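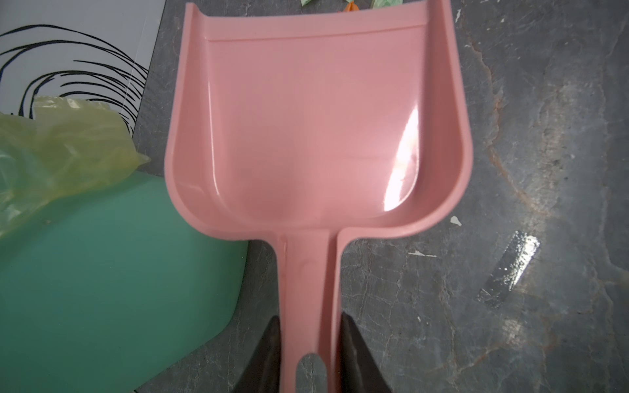 Início | Turmas | Calendário | Refeitório | Contactos
Pesquisar no site

Escola Básica Flurnness – Vistoria de segurança antes da abertura, setembro
Percurso feito por: Monique Leblanc e Aurelio Orozco. Começo 7:40.
Legenda: OK / VER (resolver antes da reunião de pais) / NÃO (fechar já)

1. PORTÃO E ENTRADA
Trinco do portão grande – OK
Portão lateral – VER. Não fecha sozinho, mola cansada. Aurelio pôs óleo, ficou na mesma.
Campainha – OK, mas ouve-se mal na secretaria com a porta fechada
Tapete da entrada – VER. Canto levantado, já era assim em junho
Planta de emergência na parede – VER. Ainda mostra a sala 6 como biblioteca

2. CORREDORES
Extintores – OK, etiquetas em dia. O do corredor norte está atrás do cartaz do baile, mudar o cartaz
Luzes de saida – OK menos a da escada de trás, pisca
Cacifos – VER. 4 portas sem dobradiça de baixo. Pedido feito à Brunet, sem resposta
Piso – OK. Limpar restos de papel depois das oficinas, antes do toque
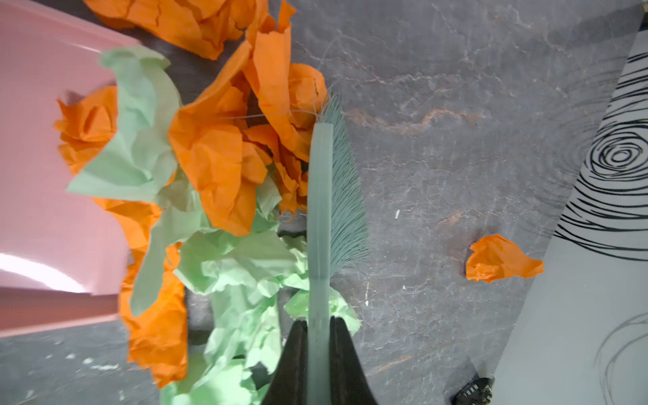
Pá cor-de-rosa e papel de seda laranja e verde-menta.

3. GINÁSIO
Lotação afixada: 200. Cadeiras pedidas para a reunião: 200. Ou seja nem mais uma, avisar Georges Sleiman que não se aceitam cadeiras das salas
Bancada – VER. Parafuso solto na segunda fila, lado da janela
Tabela de basquete – OK, cabo revisto pela Staltis
Colchões – NÃO. Um com o fecho rasgado e espuma à vista, retirado
Porta dupla para o pátio – OK, abre para fora, barra funciona bem
Microfone: fio a atravesar a passagem. Fita no chão ou passar por trás. Dorian trata.

4. SALAS
Janelas do 1.º piso, limitadores – OK (sala 11 não vista, estava fechada e ninguém tinha chave)
Tomadas – VER sala 4, espelho partido
Tesouras e x-atos guardados à chave – OK
Caixotes do lixo – OK, com saco. Esvaziar também à sexta hora
Armário dos produtos de limpeza – OK, trancado

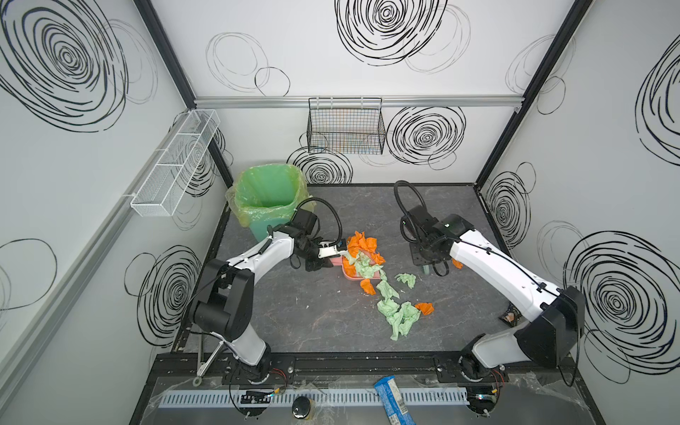
Bancada vista de cima: caixote verde com saco, cestos de rede e papéis por apanhar.

5. REFEITÓRIO
Frigorífico – OK
Manta ignífuga – VER, está alta demais. Baixar
Chão junto à máquina da loiça – escorrega. Pedir tapete novo, Blandine Delorme tem o catálogo da Jutow
Lista de alergias – VER, falta a turma nova do 5.º ano

6. PÁTIO E PARAGEM
Baloiço – NÃO. Corrente gasta, fita posta às 8:15. Não tirar a fita!!
Grelha do esgoto – OK
Passadeira – tinta quase sumida, a carta seguiu para a câmara
Autocarro: entra pela rua de baixo enquanto durar a obra. Pais deixam os alunos em cima

COMENTÁRIOS
Simulacro de evacuação ainda este mês, hora a combinar com Dorian Lefèvre. Conta com cerca de 200 pessoas no edifício nessa manhã.
Chaves: falta uma cópia da sala 11 no quadro. Quem a levou que devolva na secretaria.
Segunda volta só aos pontos VER e NÃO, mesma folha, rubricar ao lado.

Visto: M. Leblanc / A. Orozco

Este site utiliza cookies. Aceitar | Recusar | Saber mais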